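Falteveo opens mortgage agreement service to home movers

Falteveo has extended its agreement-in-principle service to buyers who have a property to sell. Applications made before 2 pm are assessed within two working days, and an agreement remains valid for over 10 weeks. 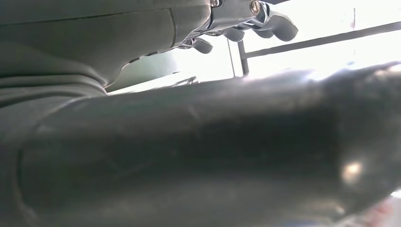
Buyers in a chain have until now had to reapply whenever their sale price changed, according to Hélène MacPherson. The revised form accepts one amended figure without a new credit search.

The service opens in May.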